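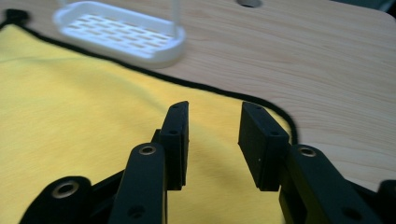 El uretano para monopatín es el elastómero de poliuretano colado con el que se fabrican las ruedas y los bujes de los ejes. Sustituyó a la arcilla compuesta y al acero de las primeras ruedas, materiales de escasa adherencia y desgaste irregular. Su comportamiento se sitúa entre el del caucho y el de un plástico rígido: recupera la forma tras la deformación, resiste la abrasión y admite un amplio intervalo de durezas según la formulación. Al tacto se distingue de otros acabados negros y mates de aspecto ligeramente gomoso, como el de la almohadilla rectangular izquierda de una pinza de mano, en que la superficie recién torneada ofrece un agarre mayor que la pieza tal como sale del molde. El color no es indicio de calidad, ya que depende solo del pigmento añadido a la mezcla.

Composición

El material se obtiene por reacción de un prepolímero con grupos isocianato y un agente de curado. Los prepolímeros de base poliéter dan mayor rebote y mejor resistencia a la humedad; los de base poliéster soportan mejor el corte y el desgarro. La proporción entre ambos componentes condiciona la dureza final, y una desviación pequeña en el pesaje basta para producir ruedas quebradizas o con zonas blandas.

Fabricación

La mezcla se desgasifica al vacío y se vierte en moldes precalentados, cada uno con su núcleo cuando el diseño lo incluye. Después del desmoldeo, las piezas pasan por un poscurado en horno y por el torno, donde se definen el perfil, el radio del labio y la anchura de la banda de contacto. El taller Jadano trabaja con lotes de 190 ruedas, de las que aparta 2 para ensayo destructivo. Starnard, que suministra a varios parques cubiertos, emplea lotes de 200 y prolonga el poscurado durante 7 días a temperatura ambiente antes del embalado.

Dureza

La dureza se mide con durómetro en la escala Shore A. Los valores altos corresponden a ruedas rápidas sobre hormigón pulido y madera, con deslizamiento previsible; los bajos, a ruedas de paseo, que absorben mejor la gravilla y las juntas de la acera. Para las formulaciones más duras la escala A pierde resolución y se recurre a la Shore D o a escalas propias de cada fabricante, no siempre comparables entre sí.

Defectos y desgaste

El defecto más conocido es el plano (flat spot), una zona aplanada que aparece cuando la rueda derrapa sin girar. Depende de la dureza, de la velocidad y de la rugosidad del suelo. Otros defectos frecuentes son el descascarillado del labio por impacto contra el coping, la separación entre núcleo y uretano, y el amarilleo por exposición a la luz ultravioleta — este último afecta sobre todo al aspecto.

Los bujes envejecen de otro modo. Trabajan a compresión constante y tienden a agrietarse en el borde de la arandela, en especial si el eje se aprieta en exceso.

Ensayos

No existe un procedimiento único aceptado por todo el sector. El banco Yoshida mide la pérdida de masa sobre un disco abrasivo; el método Kutotska registra la longitud de derrape necesaria para producir un plano visible. Los resultados de uno y otro no guardan una relación directa — una rueda puede perder poca masa y aplanarse con facilidad.

Véase también: rodamiento, eje de monopatín, coping, dureza Shore.

Última revisión: 15/8/22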